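Speaker notes: What we learned running a clothing repair and resale counter
April 2019

Slide 1. Thank the hosts. Say who we are: Kimemus, one shop on Morrison Street, plus the drop-off shelf at Salley. Keep this short.

Slide 2. Why people bring clothes in. Most of it is small stuff. Missing buttons, open hems, a zipper that sticks. Very few items are worn out. Ask the room who has a bag of mending at home. Wait for hands.

Slide 3. Pricing. We started with 14 prices on the board and people walked away from it. Now there are 2, simple and not simple. Simple is 10 dollars. Say that we lose a little on hems and make it back on zippers.

Slide 4. Sorting by fabric. Woven goods and knits go in separate bins because the machines need different needles. Mention the December backlog, when everything went into one pile and we spent days pulling it apart. Gray and dark colors are the hardest to match for thread, so check them by the window.

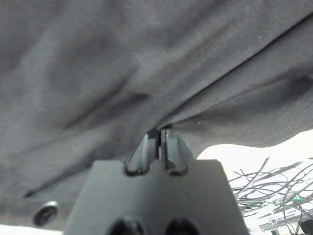
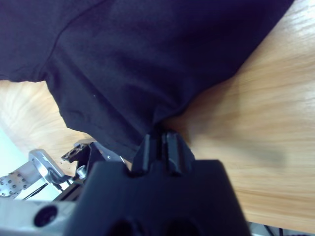
Gray cloth, then dark navy.

Slide 5. Tickets. We use Telero for the ticket list. It does the job. The printed tag still matters more than the software, so pin it to the inside of the garment, never the bag. Tell the story about the two bags with the same label.

Slide 6. Pickup. Items wait 15 days, then we call. After the second call they go on the resale rack, and the customer signs for this at drop-off. Expect a question about whether people get upset. A few do. Show them the signed slip and offer store credit.

Slide 7. What we would do differently. Get a bigger cutting table. Put a real light over the counter. Stop taking leather.

Leave time for questions. Price sheets are on the back table.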